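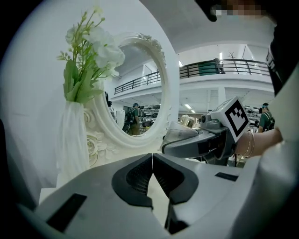 Gil-soo Oh wrote in to ask whether it's worth staying on a waiting list when the letter says the wait is "two years or more," and whether moving to a friend's couch in the meantime would knock a person off it. I've had that same question in one form or another all month, so I'm giving it the whole item this time.

Short answer: stay on the list, and no, the couch won't knock you off. But please, please tell them where the couch is!

The thing that gets people removed from a list, far more than income or a family change, is mail. The office sends an update letter, the letter goes to the old place, the deadline passes and your name comes off. I lost my own spot that way years back. I'd moved across town, I'd filled in the yellow card at the post office, and I figured that took care of it. It didn't. Some housing offices mark their envelopes so they go back to the sender and don't get forwarded, and mine was one of them. I found out when I called to ask how far up I'd moved (I was so cheerful on that call, it hurts to think about it).

So if you're between places, ask a person you trust whether you can use their address for mail, and then send the housing office a change of address in writing. Do it for every list you're on. They don't share with each other. If you applied at the Wumden Apartments and also with the county voucher program, those are 2 separate lists with 2 separate files, and changing one does nothing at all to the other. I keep a sheet of notebook paper taped inside a kitchen cabinet with the name of each list, the date I applied, the phone number and the last time I talked to anyone there. It isn't pretty but it's saved me more than once.

Now, the "two years or more" part. That number is a guess on their end, and it moves. Some people ahead of you have already found something else, or moved in with family, or left the state. When the office cleans up the list, all those names go at once. A woman I sat next to at the Bromora open house told me she started at number 249 and got her call a good deal sooner than the letter said she would. Hers was a one-bedroom, I should say, and three-bedrooms can crawl. I wouldn't plan your life around her luck, but I wouldn't throw away your place in line either.

Ask about preferences too. A lot of lists move certain households up - people who are homeless or about to be, older adults, people with a disability, veterans, people who already live or work in the area. It depends entirely on the office, and each one has its own rules on paper that you're allowed to ask for. If you didn't qualify when you applied and you do now, say so! Staying with a friend because you lost your lease might count for something and might not, but they can't give you credit for a thing they don't know about. Ask what proof they want. Often it's a letter from whoever you're staying with, signed and dated.

One caution for the friend. If your friend's apartment is itself income based, their lease will have a guest rule, usually a limit on how many nights a visitor can stay before they have to be reported. Have your friend look it up before you bring the suitcase in. I'd hate to see one of you get housed and the other get a notice.

A couple of people also asked if being on one list stops you from applying to another. It doesn't, generally. Apply to as many as you could stand to live in. Where you have to be a little careful is when you get an offer. Some places let you turn down one unit and keep your spot, some let you turn down 2, and some drop you to the bottom right away. Ask before you say no to anything, even if the unit faces the dumpsters.

And nobody should be charging you to join a waiting list for public housing or a voucher. A private building with reduced rents may charge an application fee for the screening, and that's a different matter, but if somebody online wants a gift card to "hold your place," close the page.

On local lists, going by what I was told when I called on 21/12/2021: Wumden is taking names for one- and two-bedrooms, and the three-bedroom list is closed. Bromora is open for seniors only. The Levon Street building says to try again after the holidays, and the person I spoke to couldn't give me a date (I did ask twice). Seo Court didn't pick up, so I left a message, and I'll put whatever they tell me in the next issue.

If you go in person this week, call first, as most of the offices are keeping short hours through the end of December. Bring your photo ID, Social Security cards for everyone in the household if you have them, and your last few pay stubs or your benefit letter. Make copies of whatever you hand over. The library copier takes coins and it jams, so bring extra, and go early before the tax form people find it.

Keep the questions coming. Next time I want to get into what counts as income, and I've got a long one about a roommate's overtime that I'm still getting answers on.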